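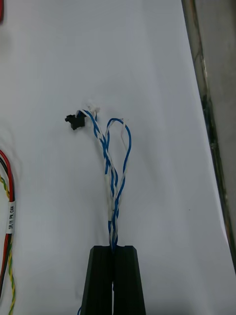 ## Labeling cables before they go in the drawer

2022-10-21

I relabeled my spare parts over two evenings. The old scheme used part numbers only, so a search for "2127" returned a connector and a fuse. The new one puts the type first, then the length in feet: TP-6 is a twisted pair, six feet.

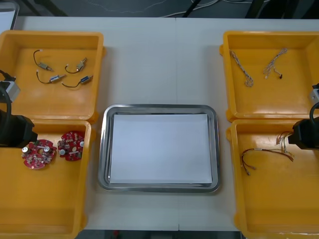

*Photo: Graciela Olivares*

Bins are named by row and column. Loose parts get no label of their own; the bin carries it. I keep the index in a plain text file, sorted by bin, and print a new copy each February.

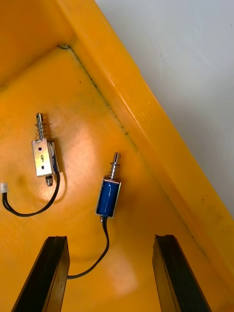

*Solenoids, filed under S.*

Still undecided: whether adapters go under A or under the larger connector.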